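A Morning at the Fudton Growers' Fair

I had wanted to get to the Fudton fair for years and something always came up: a wedding, a flat tire, a sick dog. This March I finally made it, and I'm already planning to go back. If you grow anything at all, even a pot of chives on the windowsill, put it on your list.

Getting there

The fairground sits on the east side of Fudton, past the grain elevator. Parking is in the field across the road and costs $3, cash only. I got there just after the gates opened and still ended up in the fourth row, so come early if you don't like walking in mud. Wear boots. I mean it! It had rained all night and the path between the two main barns was pure soup.

The seed barn

Seeds are the heart of the whole thing. Long tables run the length of the barn, with little paper packets in shoeboxes, sorted by family and labeled by hand. You bring what you saved last year and take what you want, and if you come with nothing you drop some change in a jar. The sign by the door said 553 varieties had been signed in by opening time, and people were still walking up with envelopes while I was there.

I came home with two kinds of pole beans, a striped winter squash, a purple mustard I had never heard of and far too much lettuce. The bean table was three deep all morning. Two men were having a very serious talk about whether a certain brown bean was the same as another brown bean, and I could have listened to them for an hour.

The soil talk

Theano Koutsoukos gave the ten o'clock talk in the small hall, and it was the best part of my day. She farms a few acres of heavy clay out toward Cluner and has spent years working out how to get decent roots from ground that wants to be brick. Her advice was refreshingly plain — stay off it when it's wet, spread compost in fall, loosen it with a fork and leave the tiller in the shed. She passed around jars of soil shaken up with water so we could see the layers settle. Sand at the bottom, then silt, then a cloudy band of clay on top that seemed to take forever.

Somebody asked what to grow in clay while you wait for it to improve. Her list was short: potatoes, cabbage, beans, and the stubby carrots that don't need to push down very far. She has given up on the long skinny ones for now and says she doesn't miss them much.
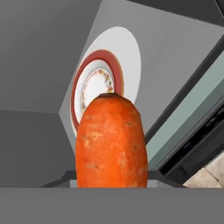 Lunch and the food tent

The line at Dimitriou's stand went clear around the corner of the tent, and I can see why. I had the lentil soup with a slab of bread and a pickle, and then went back for a second bowl. Next door, Flaltaletti was selling jars of pepper relish and a dark plum butter that I should have bought more of. One jar did not survive the weekend at our house.

Things I'd do differently

Bring a notebook. I scribbled seed names on the back of my hand and half of them had rubbed off by the time I got to the car. Bring small bills, too, and a box for plants, as the tables by the exit had leeks and onion starts at very good prices and I had to carry mine home in my hat. The grafting demo filled up while I was eating, so next year I'm signing up at the gate before I even look at a bean.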